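Filed under: Workshop & Kitchen / Surfaces / Stone and Stone-Look Tops

Removing Limescale and Dull Spots from Marble-Pattern Tops

Identify the material before choosing a cleaner. True marble is mostly calcium carbonate, and acids dissolve it. Vinegar, lemon juice and most bathroom descalers will leave an etched spot in under a minute. Printed laminate and vinyl film tolerate mild acid but are damaged by abrasives and by heat. From standing height the two can look identical, especially in the white patterns with soft gray veining.

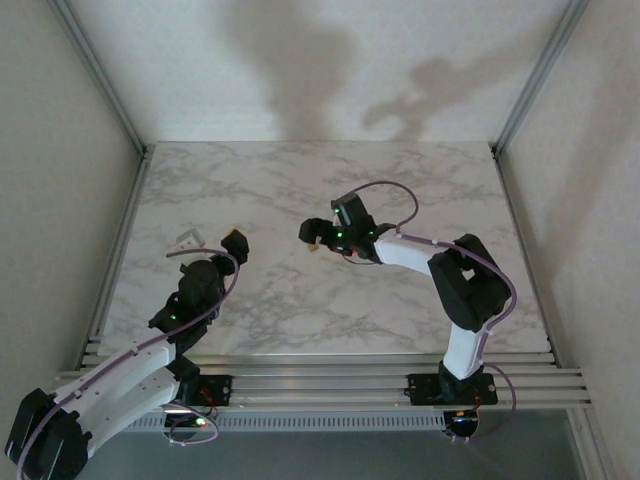
White top with gray veining, front edge against aluminum rails.

To test, look at an exposed edge or the underside. Veining that continues through the thickness indicates stone or a cast product. A brown or layered core indicates a printed face. If no edge can be reached, put one drop of white vinegar on a hidden corner. Fizzing means carbonate stone. Wipe it off at once and rinse with plain water.

Limescale on laminate: mix one part white vinegar with 4 parts water. Lay a damp cloth over the deposit for five minutes, wipe, rinse, dry. Keep the liquid away from seams. Swelling at a seam cannot be reversed.

Limescale on marble: use a plastic scraper held nearly flat, then a pH-neutral stone soap. Heavy crust around a faucet base may need a new razor blade, kept wet and pushed in one direction only.

Dull spots on marble: if the spot feels smooth, it is probably soap film. Wash twice with hot water and dry with cotton. If it feels rough, it is an etch mark and must be polished. Marble polishing powder on a damp felt pad works for spots up to the size of a coin. Larger areas should go to a stone shop.

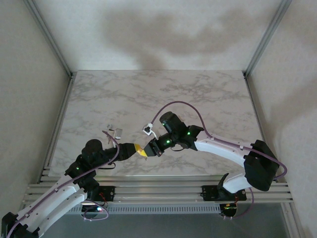 Oil stains are treated with a poultice. Mix baking soda and water to the thickness of peanut butter, spread it about 13 millimeters deep, cover with plastic wrap and tape the edges. Leave overnight. Remove the wrap in the morning and let the paste dry fully before lifting it. Two rounds are normal for cooking oil.

Sealer goes on after all of this, never before. Keisha Tillman wrote in to ask whether laminate should be sealed too. It should not. The sealer has nothing to soak into and dries as a sticky haze, removable with rubbing alcohol on a soft cloth.

Contact Holtemwood Household Notes | Copyright Holtemwood | Back to top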